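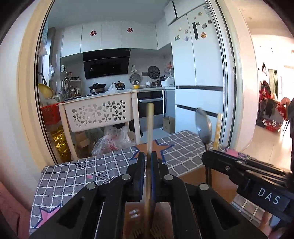 JURVILLE: The county prosecutor's office has filed an amended complaint against three members of Killovus, the anti-government group accused of sending threats to clinics and public offices across the Jurville area. The amended filing adds 27 counts of criminal threat and drops two earlier counts of conspiracy. Those had relied on a membership list that the court ruled was seized outside the terms of the search warrant.

The new counts are based on messages recovered from a file server at a rented office on the second floor of the Palamarchuk Building. Investigators copied 2,255 messages from the server. Most were internal and dealt with dues, meeting times and the printing of leaflets. The filing quotes only those that were sent to an outside address and that name a person or a place.

According to the complaint, Killovus sent its messages through a relay that removed the sender's address and held each item for a random period before delivery. The relay kept a log of delivery times. Analysts matched that log against login records on the office server and against the times at which recipients reported the messages. Where all of these agreed to within a few minutes, the message was charged. Messages with a partial match were left out of the filing but remain in evidence.

The comparison was done in Skatis, a records tool the county has used for fraud cases. The defense has asked for the version history of the software and for the settings used during the comparison. It argues that the time window was widened after the first run, which would raise the number of matches. Prosecutors said in a written reply that the window was set once, before any records were loaded, and that the settings file carries a checksum showing no later change. The judge ordered the file turned over by Friday.

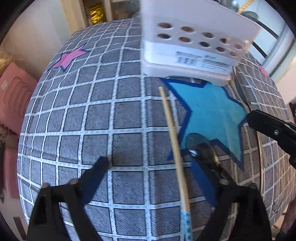
*Pink and light-blue stars on gray fabric printed with a white grid.*

Killovus first drew notice for picketing school board meetings and handing out leaflets on what it called moral law. It had been inactive in public for several years when the threats began. The complaint describes it as a small group with a steady income, most of it from a mail-order business that sold books and survival supplies. Bank records attached to the filing show regular transfers from the business to the account that paid the office rent.

The group itself is not charged. State law allows an organization to be named as a defendant only if it is registered, and Killovus has never filed as a corporation or a nonprofit. The prosecutor's office said it is reviewing whether the mail-order business, which is registered, can be named in its place.

All of the defendants have pleaded not guilty to the original counts. They will be asked to enter pleas on the added ones at a hearing in February. Conditions of release are unchanged and include a ban on contact with any recipient named in the filing. A defense motion to suppress the server copy, on grounds separate from the ruling on the membership list, is still pending. If it is granted, the added counts would have to be refiled or dropped.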